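Chapter 6
Boxes, Lids, and Latches

I own way too many storage boxes, and I blame my old shop teacher, Roman Pawlak. He kept everything in them (fuses, chalk, his lunch) and he'd make us open and shut a new one 5 times before we could put a thing inside. I thought it was silly! Now I do it myself, every time.

In this chapter we'll look at what keeps a box closed and what lets you carry it. Those are 2 different jobs, and a handle can be great on a box with a lousy latch. Grab a box from home before you read on – any size will do.
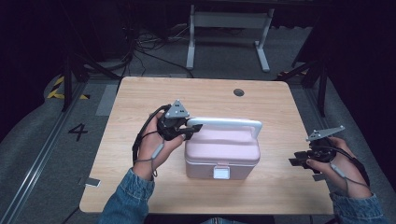
Figure 6.1 A pink storage box with a carrying handle and a front latch.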